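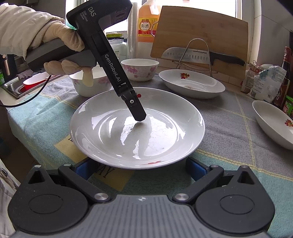
Glaze notebook, April, batch 6

Home | Notebook | Recipes | Kiln log | Contact
Last updated: April

Okay, so the new clear glaze. A-yeong mixed 200 grams of the Rimkutė base last night and I sieved it this morning with a coffee in the other hand (don't tell Conceição). It went through the fine mesh much faster than batch 5 did, and I think we finally have the water right!

Dipped 6 test tiles, all bisqued in the small kiln. Three-second dip for the first few, then I got impatient and did the rest at five. The five-second ones are already crawling at the corners, so no more of that. Tile 4 has my thumbprint in it. Sorry, tile 4.

What I'm after is a quiet, shiny white that doesn't eat the color underneath. Pale pinks keep washing out on us, and Conceição wants florals for the Jolance order. 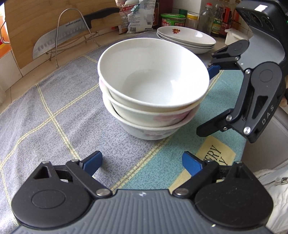 White bowls, stacked. Faint pink and lavender flowers on the outsides.

Firing tonight, slow ramp, 10 minute hold at the top. A-yeong wants a longer hold but I'd like to see this one first. Still need to order more cobalt, and somebody has my good sponge.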